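The tenant who reads her lease aloud

In the town of Gelov, many people rent their home for the first time at the age when they also begin their first real job. The woman who agreed to speak with me asked to stay without a name, because her case with the rental firm Raptis is closed and she wants it to remain so. She is 26 and she rents two rooms on the third floor. We met in her kitchen in January, at four in the afternoon, and she had prepared the papers in a blue folder.

I asked her first how the dispute began. "With a cleaning fee," she said. "I moved out from the old apartment, and they kept 186 from my deposit. On the paper was only one word, cleaning. I had cleaned for a whole weekend. I did even the top of the doors."

She wrote to Raptis the same evening. The answer came after 2 weeks and it said that the fee was standard. She read her lease again, this time aloud, and she did not find the word "standard" in any place. "When you read with your eyes, you jump," she told me. "When you read with your voice, you must go through each sentence, also the boring ones."

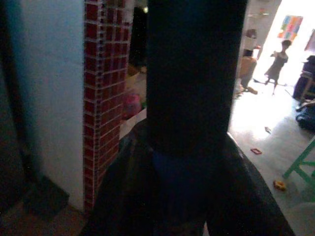 Landlords see the matter in a different way, and one who wrote to us under the name Pluklow remarked that a deposit is the only protection an owner has, that tenants often call a floor clean when it is only swept, and that a fixed fee saves both sides from a long quarrel.

I read this opinion to her and she listened with patience. "I understand it," she said. "But then write the fee in the lease, with the amount. I would maybe sign it. What I do not accept is to learn the price on the day when I give back the keys."

Her method was simple. She asked for the bill of the cleaning company, which was called Zoltetti. When the bill arrived, it was for 50. The remaining part had no explanation. She sent a copy back with one polite question, and in the next month Raptis returned everything above the bill.

She did not ask for the last 50. Her friends told her that she should continue, and she thought about it for some days. "I was tired," she said. "And the oven, I must admit, was not perfect."
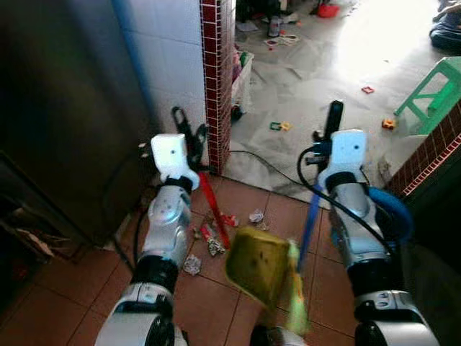 What should a new tenant do on the first day? Walk through all the rooms before the furniture comes in, write down each mark and stain, and ask the landlord to sign the list.

She has done this in the present apartment, and the list is the first page in the blue folder. It mentions a scratch near the kitchen sink and a window handle that turns too easily. The landlord signed it while standing in the hall, with his coat on.

Before I left, she showed me the new lease. The fee for cleaning is there, in the ninth paragraph, with the amount. She had read it aloud to the landlord before she signed.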